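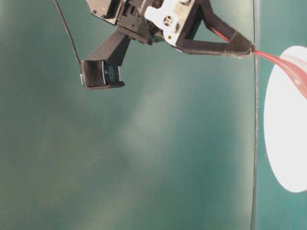 半透明フィルム片(赤みのあるピンク)

小物整理台の敷物・受け皿に関する中間報告(1月分)
読了目安 7分

本報告は、Vestbridgeの助成を受けて進めている小物整理台の検討のうち、敷物、受け皿および試料の選定に係る部分をまとめたものである。前回報告で保留とした事項は、受け皿の形状、敷物の色、薄手試料の保管方法であった。このうち受け皿と敷物については仕様を確定した。薄手試料の保管方法は継続検討とする。

検討の目的は、机上で小さな物を仕分ける際に生じる紛失と混入を減らすことにある。対象は一辺が指先に収まる程度の固形物と、帯状または短冊状の樹脂フィルムである。前者は転がり、後者は貼り付きと反りが主な問題となる。両者を同じ台で扱えることを要件とした。台を分ければ個別の対策は容易になるが、設置場所の制約から一台に統合する方針は変更していない。

1. 敷物

敷物は布地の青緑系を採用した。比較した候補は、白の樹脂シート、灰色のフェルト、青緑の布地である。白の樹脂シートは清掃が容易である反面、照明の映り込みが強く、透明度の高い試料の輪郭が判別しにくかった。灰色フェルトは映り込みが少ないものの、繊維が試料に付着した。青緑の布地は艶がなく、橙、赤、ピンクの試料に対して色差を確保できる。

照度は台の中央で2,000ルクスを目標とした。布地ではこの条件でも表面反射による支障はなかった。ただし、布地は使用に伴って細かなしわと淡い汚れが生じる。しわは固形物の静止位置に影響し得るため、週の初めに敷き直す運用とした。汚れについては、淡色の斑が広がった時点で洗濯または交換とする。交換の判断基準は現在、担当者の目視に依存しており、定量的な基準は定まっていない。

色むらの扱いについても検討した。布地の明るさは均一ではなく、照明の角度や布の起伏によって緑寄りにも灰色寄りにも見える。色見本との照合は、台の上に置いた状態で行うと結果がばらつくため、布を別の平面に広げて実施した。照合の結果、同一ロット内の差は許容範囲と判断した。ロット間の差は未確認である。 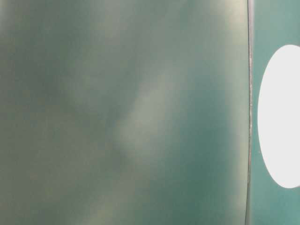
Thilini Gamage

布の固定方法は、周縁を台の裏面に折り込む方式を維持している。両面テープによる固定も試したが、剥離時に粘着剤が残り、そこへフィルムの切れ端が付着した。重りによる固定は、作業域が狭くなるため採用しなかった。折り込み方式では中央部にわずかな浮きが残る。この浮きは受け皿を置くと局所的に解消されるが、皿の周囲に新たなしわを作ることがある。Nusrat Paulが裏打ち材を入れた試作品を準備しており、次期の比較対象に加える。

2. 受け皿

受け皿は白色、円形、平底の浅い鉢とし、台の中央に置く。角形の皿は隅に小物が寄り、取り出しに時間を要した。円形の皿では隅がないため、固形物が壁に接しても位置をずらしやすい。底が湾曲した皿は小物が中央へ集まる利点を持つが、単独の立方体を置いた場合に傾くことがあり、面の向きを確認する作業に適さない。

縁の高さは、低い順に三種類を比較した。最も低いものは、投入時の跳ね出しが目立った。最も高いものは内壁の影が底面に落ち、暗色の試料が見えにくくなった。中間の高さを採用し、現行品とした。皿の外側に落ちる影は仕分けに支障を与えないが、影の中に落下した試料は見落とされやすい。作業後の確認手順に、皿を持ち上げて周囲の布面を見る項目を追加した。

皿の色については、白のほかに敷物と同系の色も候補とした。同系色では皿の輪郭が布に紛れ、縁に手が触れて皿が動く例が続いた。白では縁が環状に明瞭に認識でき、皿の位置を目で追う必要が少ない。試料が白または乳白色の場合は底面との差が不足するため、濃色の円板を底に敷いて対応する。円板は皿に固定せず、必要時のみ使用する。

3. 固形試料

標準試料には橙色の小さな立方体を用いた。色は、敷物と皿の双方に対して識別しやすいことを条件に選んだ。立方体は面で静止するため、球や円柱に比べて位置の再現性が高い。 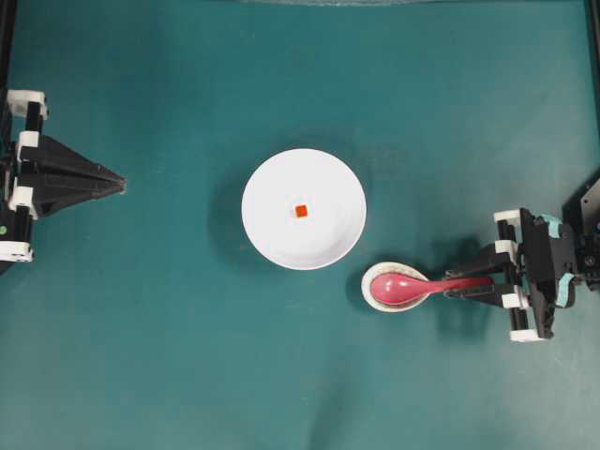
一方で、立方体のみを用いた評価では転がりの問題を過小に見積もるおそれがある。このため、補助試料として円柱と半球を用意し、同じ皿で投入と取り出しを行った。投入と取り出しの記録は、補助試料を含めて700件である。皿の外に落ちた試料は補助試料に偏り、立方体の落下は投入位置が縁に近い場合に限られた。半球は平面側を上にして静止することがあり、指先でも器具でもつまみにくい。半球を次期の対象に残すかどうかは、実際の保管品に同様の形状がどの程度含まれるかを調べた上で決める。

立方体の寸法のばらつきは小さいが、稜の摩耗には差がある。摩耗した試料は底面で滑りやすく、壁に当たって止まる割合が増えた。摩耗品は標準試料から外し、練習用として別の容器に移した。識別のため容器に札を付けている。なお、試料を皿に入れる際は一個ずつとし、複数を同時に入れる条件は今回の範囲に含めていない。

4. フィルム試料

フィルム片は半透明で艶があり、ねじれやすい。色は赤みのあるピンクを標準とした。無色透明のものは布面での視認が困難であり、初期の予備確認で対象から外した。着色品でも、ねじれた部分は光を反射して端部の位置が分かりにくくなる。幅が一定でない片では、細い側を持つと広い側が垂れて回転するため、持つ位置の指定が必要である。

現時点で確認した主な課題は次のとおりである。

・布面に置いた際、端が浮いて位置が定まらない。
・乾燥した日は静電気により片同士が重なる。
・保管時の巻き癖が作業時まで残る。

静電気については、加湿と除電ブラシの併用で一定の改善を得た。加湿のみでは布地が湿気を含み、しわが増える傾向にある。このため加湿は室内の下限値を保つ程度にとどめ、除電は試料の取り出し直前に行う。ブラシの毛が布に残る場合があり、清掃手順の見直しが必要である。

巻き癖については、平置き保管と吊り下げ保管を比較している。平置きは癖の抑制に有効だが、重ねた片が密着して分離に手間がかかる。合紙を挟めば密着は避けられる。ただし合紙の厚みにより収納枚数が減り、現行の引き出しには20枚を超えて入らない。吊り下げは密着が起こらない一方、自重で細い側に伸びが生じる可能性がある。伸びの有無を測るには期間が不足しており、本報告では結論を出さない。

Ashraful Karunaratneから、フィルム片も皿に入れて扱う案が提出された。試行では、片の長さが皿の内径を上回る場合に縁へ乗り上げ、反発で外へ出た。短く切った片に限れば皿での取り扱いは可能である。長い片は布面に直接置き、受け皿とは分けて管理する案を基本とする。

5. 作業手順の変更

手順書は次の点を改めた。開始時に布面のしわを手のひらで中央から外へ伸ばし、続いて受け皿を中央に置く。皿の位置決めには布への印付けを用いず、台の縁に設けた目印を参照する。布に印を付けた旧手順では、敷き直しのたびに印がずれていた。

終了時は皿の内側、皿の周囲、台の縁の順に残留物を確認する。フィルムの切れ端は布の織り目に入り込むため、斜めから光を当てる。土曜日に行う週次清掃では布を外し、台の天板と折り込み部を点検する。折り込み部からは試料の欠片が繰り返し見つかっており、点検の省略は認めない。

記録様式はZitard版からZullov版に切り替えた。旧様式には試料の摩耗状態を記入する欄がなく、落下の原因を後から区別できなかった。新様式では試料の形状、摩耗、投入位置、静止位置を分けて記入する。旧様式で得た記録は別集計とし、本報告の件数には含めていない。

6. 費用および調達

布地と受け皿は当初の配分内で調達した。裏打ち材の試作費は予備費から充当する。フィルム試料は着色の条件により納期が延び、到着が予定より約2週間遅れた。この影響で保管比較の開始が後ろにずれている。調達先の変更は行わない。次回分については、Shanthi Wanigasekaraが発注時期を前倒しする手続きを進めている。

受け皿の予備は、現行品と同一形状のものを確保済みである。表面の細かな傷が底面の視認性に及ぼす影響は未評価であり、当面は傷の目立つ皿を予備に回して使用を分散する。

7. 次期の作業

次期は、裏打ち材を入れた敷物の比較、フィルムの保管方法の決定、布地の交換基準の定量化を行う。敷物の比較では、しわの数を直接の指標とせず、標準試料の静止位置のずれを測定する。交換基準については、汚れの面積と色差のいずれを用いるか、記録の手間も含めて判断する。

Thambiah側の整理台への展開は、フィルムの保管方法が決まった後とする。固形試料のみ先行して展開する案もあるが、手順書が二系統に分かれるため見送った。半球試料の要否についてはRui Meirelesが保管品の形状を調べており、結果を次回報告に添付する。

助成元への確認事項は、裏打ち材の試作費を予備費から充当することの可否である。回答を得るまでは試作品の追加発注を保留し、手元の材料で比較を開始する。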